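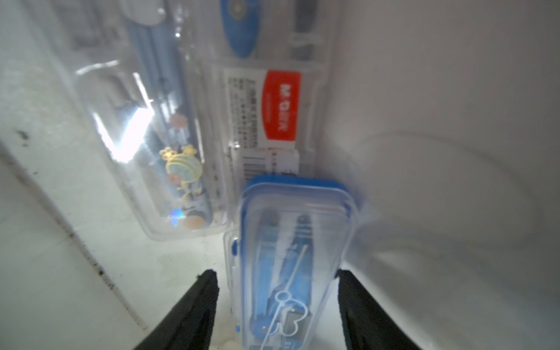 Irina Radu asked, after going through the first release, whether the milk weights were taken before or after straining, and said the old notes could be read both ways. They are taken before straining. The column is now named raw_weight_lb and the notes below have been rewritten.

Birkitari Dairy Sheep Records

Contents
Daily milking records for the dairy ewes at Birkitari, a pasture farm selling milk to the Clura creamery. The table has 829 rows. One row is one ewe at one milking.

Files
milkings.csv: the main table
ewes.csv: one line per ewe, with breed, birth year and sire line
pasture.csv: which field the flock grazed, by week
CHANGES.txt: corrections since the first release

Columns in milkings.csv
ewe_id: ear tag number, matches ewes.csv
week: week of the season, counted from the first milking
session: am or pm
raw_weight_lb: weight of milk from that ewe, before straining
scc: somatic cell count in thousands per milliliter, blank if no sample was sent
note: free text from the parlor sheet, spelling left alone

How it was collected
Ewes were milked at 5:30 in the morning and again at 4 in the afternoon. Weights were read off a hanging scale and written on paper sheets, then typed up in the evening. Samples for cell counts went out with the Clura pickup. The season ended in September, when the flock went to once-a-day milking and then dried off. Once-a-day milkings are entered as am.

Known problems
The scale was replaced partway through. The old one read in steps of 2 ounces, so early weights look lumpy. We did not smooth them.
Cell counts over 4,000 are entered as 4,000. Counts below 1,000 have not been changed.
Ewes from the Bunting line were bought in milk and have no records for their first weeks. Do not use them for whole-season totals.
A blank weight means the ewe was not milked. A zero means she was milked and gave nothing.
Lambing dates are not included.

Uses
Fine for practice with lactation curves or for comparing morning and evening yields. The flock is too small for ranking sires, and grazing was not assigned at random, so pasture.csv will not tell you which field makes more milk.

Corrections
Send the row, the column and what you think it should say. The parlor sheets are kept in the Tultness office and can be checked against the table. Fixes go into CHANGES.txt with the old value next to the new one.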